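Gredum – notas para a apresentação do kit de dois braços
Fevereiro. Notas da oradora, versão usada em Faroldale

Este site utiliza cookies para melhorar a navegação. Ao continuar, aceita a nossa política de privacidade. Aceitar | Gerir preferências

Abertura (2 min)

Boa tarde. Vou falar do Gredum, o kit de dois braços que a Tultine começou a propor a oficinas pequenas e a laboratórios de ensino. Tivemos um connosco durante 12 semanas. Não trabalho para a Tultine e o kit já foi devolvido. Perguntas no fim, excepto se não perceberem uma sigla – aí interrompam.

O que vem na caixa

Dois braços, duas garras, a unidade de controlo, cabos e o suporte de bancada. O programa chama-se Major e instala-se num computador à parte, que não está incluído. Dizer isto devagar. Na última sessão houve quem saísse a pensar que o computador vinha no preço.

A assinatura do Major é anual. O primeiro ano está incluído no aluguer, mas quem compra paga à parte. Mostrar a tabela de preços e não a ler.

Montagem

O manual promete uma manhã. Nós levámos um dia inteiro, quase todo gasto na calibração. O suporte é pesado e convém ter duas pessoas para o levantar. A fixação à bancada é simples. Os cabos é que pedem atenção: se ficarem curtos, o braço pára a meio do movimento e o Major dá um erro genérico que não diz qual é a junta. Deixar folga e repetir o percurso completo antes de apertar as abraçadeiras.

Tarefas que experimentámos

Três grupos: pegar e pousar, encaixar, e montar peças compridas.

Pegar e pousar correu bem. Em caixas pequenas e frascos chegámos a 98 por cento de tentativas completas, sem mexer nas definições de fábrica. Para quem só quer isto, há soluções mais baratas com um braço só.

Encaixar foi pior. O Gredum não tem sensor de força no pulso e orienta-se pela corrente dos motores. Em folgas apertadas insiste de mais. Reduzimos a velocidade para metade e melhorou.

As peças compridas são a razão para ter dois braços. Trabalhámos no chão, com plástico preto estendido por baixo das peças, e foi a parte do teste em que gastámos mais tempo. Um tubo ou um poste agarrado em baixo oscila em cima, e qualquer erro pequeno na garra aparece multiplicado na outra ponta.

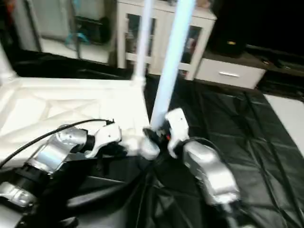 A nossa recomendação é ensinar primeiro a posição da base e só depois a inclinação do tubo. O Major deixa gravar as duas em separado. No manual vem como um passo único, e foi assim que perdemos os primeiros dois dias.

Outra coisa: o plástico brilhante dá reflexos e as câmaras não gostam. Um pano baço resolve, mas escorrega. Se alguém perguntar, nós ficámos com o plástico e mudámos os candeeiros de sítio.

Assistência

Respondem por correio electrónico, em inglês, normalmente no dia seguinte. Enviaram uma garra de substituição sem discutir. O que falta é documentação em português. A Tultine diz que está a tratar disso, sem data.

Para quem serve

Ensino e prototipagem, sim. Produção contínua, não: depois de mais de 20 horas seguidas tivemos de recalibrar, e numa linha isso é uma paragem. Para montagem de peças compridas em séries curtas, eu alugava antes de comprar – o aluguer mínimo é de três meses e chega para decidir.

Se sobrar tempo, mostrar o menu de gravação de posições no Major. Se não sobrar, passar directamente às perguntas. Deixar no ecrã o contacto da sala de demonstrações de Faroldale.

Comentários (3)

oficina_norte
Obrigado pelas notas. O aluguer inclui transporte? No orçamento que recebi vinha em separado.

mjt
Tivemos o mesmo erro genérico por causa dos cabos. Na versão seguinte do Major já aparece o número da junta, mas só no registo, não no ecrã.

leitor de passagem
Pena não haver uma comparação com kits de um braço para as tarefas simples. Fica a sugestão para a próxima.

Receba as próximas notas por correio electrónico. Introduza o seu endereço e confirme a subscrição.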